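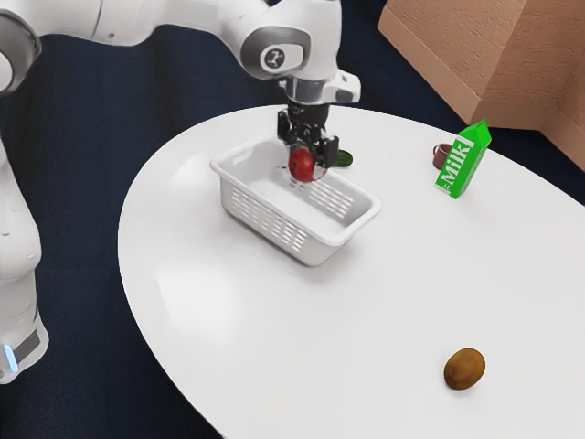
From: Keabetswe Sithole
To: manipulation-sim list
Date: June 21, 2026
Subject: Re: sim-only training, first transfer numbers

Wian Zwane wrote:
> We trained on 3000 simulated grocery episodes and nothing else.
> The policy finished 2898 of them on replay, and we think that
> is good evidence the Kodbridge set is ready to use as it stands.
> Lizelle has put the scene files on the Ullolero share.

Wian, thanks for sending this, but I don't see how the second sentence supports the claim. Replaying the training episodes tells me the policy remembers them. What did it do on layouts it had never met?

The fruit bothers me too. An apple in your renderer is a rigid, shiny body with one friction value. Real ones bruise and roll, and a kiwi has fuzz that changes the grip completely. Did you vary friction at all, or only colour and lighting? The write-up mentions "randomised appearance" and then goes quiet.

Also, what counts as finished? If letting go over the basket is enough, I'd want to see the score again with the item required to stay in.

Themba tried something similar at Fulbridge in November with 700 held-out layouts and it fell apart on anything near the table edge. Could you run the same split before the set gets recommended to anyone?

Keabetswe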